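Galtimero – Arbeitsstelle Haushaltstechnik und Automatisierung
Beiträge zum Thema »Maschinen im Haushalt«
5. Mai 2019

1/18
In den vergangenen Wochen haben uns zahlreiche Zuschriften zu der Frage erreicht, ob Maschinen die Hausarbeit bereits übernehmen können. Wir nehmen dies zum Anlass, den Stand aus Sicht unserer Arbeitsstelle in einer Reihe kurzer Beiträge darzulegen.

2/18
Vorab zur Begriffsklärung: Als »übernommen« gilt bei uns eine Tätigkeit erst dann, wenn eine Person den Raum verlassen und nach angemessener Zeit ein brauchbares Ergebnis vorfinden kann. Vorführungen unter Aufsicht werden gesondert erfasst.

3/18
Nach diesem Maßstab ist das Waschen selbst seit Jahrzehnten automatisiert. Das Sortieren, Befüllen, Entnehmen, Aufhängen, Zusammenlegen und Einräumen der Wäsche ist es nicht. In den meisten Haushalten entfällt der größere Teil der Arbeitszeit auf diese Schritte.

4/18
Für unsere laufende Erhebung wurden bislang 2.109 einzelne Handhabungsversuche mit Textilien ausgewertet. Berücksichtigt sind Handtücher, T-Shirts, Hosen und Bettwäsche. Socken werden wegen des Paarens in einer eigenen Reihe geführt.

5/18
Das Grundproblem ist bekannt. Ein Karton behält seine Form, wenn man ihn anhebt; ein Hemd nimmt bei jedem Griff eine andere an. Die Steuerung muss also fortlaufend neu bestimmen, wo sich Saum, Ärmel und Kragen befinden.

6/18
Hinzu kommt der Griff an sich. Eine einzelne Stofflage von einer glatten Tischfläche aufzunehmen, gehört zu den Aufgaben, die Menschen ohne Nachdenken erledigen und an denen Greifer regelmäßig scheitern. Häufig werden zwei Lagen gefasst oder keine.

7/18
Arbeitsplatz für Textilaufgaben: Der Roboter steht am weißen Tisch, eine Hand liegt neben einem blauen, stoffartigen Stück auf der Platte. Rechts hängt graue Kleidung über einem Metallgestell. Ein dickes Kabelbündel führt vom Oberkörper nach oben zur Decke. 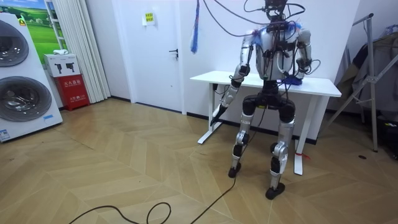
8/18
Zur Kabelführung allgemein, weil hierzu wiederholt gefragt wurde: Strom, Daten und gegebenenfalls Sicherung über die Decke zu führen, ist in der Entwicklung üblich. Für den Wohnungsbetrieb kommt eine solche Lösung nicht in Betracht. Bereits eine Türschwelle oder eine Hängeleuchte setzt ihr Grenzen.

9/18
Zur Bauform: Zwei Beine sind für Arbeiten am Tisch nicht erforderlich. Ein fahrbarer Sockel steht sicherer und benötigt weniger Regelungsaufwand. Befürworter der menschenähnlichen Form verweisen auf Treppen, Stufen am Balkon und enge Durchgänge. Die Arbeitsstelle hält beide Positionen für vertretbar und bevorzugt derzeit keine von ihnen.

10/18
Zum Vergleich ziehen wir zwei ortsfeste Systeme heran. Pover ist eine Faltvorrichtung, in die jedes Teil von Hand eingelegt werden muss. Bei glatten Oberhemden arbeitet sie zuverlässig, bei Kapuzenpullovern bleibt sie stehen. Eine Zeitersparnis gegenüber dem Falten von Hand konnten wir nicht feststellen.

11/18
Stelard verfolgt einen anderen Ansatz und richtet sich an kleine Wäschereien. Zwei Arme über einer festen Arbeitsfläche legen Handtücher einheitlicher Größe zusammen. Im Probebetrieb lag die Zeit je Handtuch bei 25 Sekunden. Eine eingearbeitete Kraft ist schneller, muss allerdings nach einigen Stunden abgelöst werden.

12/18
Für den gewerblichen Bereich fällt unsere Einschätzung deshalb günstiger aus als für den privaten. Wo Ware, Licht und Tischhöhe gleich bleiben, lassen sich einzelne Handgriffe heute schon wirtschaftlich abgeben. Das gilt für Flachwäsche, für das Bestücken von Kisten und eingeschränkt für das Abräumen von Tabletts.

13/18
Im Privathaushalt fehlen diese Voraussetzungen. Der Wäschekorb steht jedes Mal an einer anderen Stelle, ein Ärmel ist auf links gedreht, in der Hosentasche befindet sich ein Taschentuch. Jeder dieser Fälle ist für sich lösbar. In ihrer Summe verhindern sie bislang einen Betrieb ohne Aufsicht.

14/18
Nachgefragt wurde, weshalb wir das Staubsaugen nicht behandeln. Saugroboter erfüllen unser Kriterium auf freien Flächen weitgehend und sind daher nicht Gegenstand der Erhebung. Das Wegräumen vor dem Saugen wird geführt, und zwar unter »nicht übernommen«.

15/18
Die Einstufung nach derzeitigem Stand:
Waschen und Trocknen im Gerät: übernommen
Handtücher falten, einheitliche Ware: unter Aufsicht möglich
Oberbekleidung falten: unter Aufsicht, mit häufigen Abbrüchen
Maschine befüllen und entleeren: einzelne Vorführungen
Wäsche aufhängen: einzelne Vorführungen
Schrank einräumen: nicht übernommen
Bügeln: nicht übernommen

16/18
Zur Sicherheit: Bei Geräten mit Armen in Reichweite von Personen empfehlen wir einen gut zugänglichen Notausschalter, eine begrenzte Armgeschwindigkeit und einen freien Boden im Arbeitsbereich. Kinder und Haustiere sollten sich während des Betriebs nicht im selben Raum aufhalten. Herstellerangaben gehen diesen Hinweisen vor, soweit sie strenger sind.

17/18
Eine Kaufempfehlung für Haushaltsroboter mit Armen sprechen wir gegenwärtig nicht aus. Wer entlastet werden möchte, erreicht mit einem Wäschetrockner, einer besseren Aufteilung der Körbe und einer Arbeitsfläche in passender Höhe deutlich mehr, und dies zu einem Bruchteil der Kosten.

18/18
Der Zwischenbericht mit den vollständigen Tabellen erscheint im Oktober. Er umfasst 4 Teile; der Teil zu Socken wird nachgereicht. Hinweise und Einwände nimmt die Arbeitsstelle bis dahin schriftlich entgegen. Anfragen zu einzelnen Geräten können wir in den Kommentaren nicht beantworten.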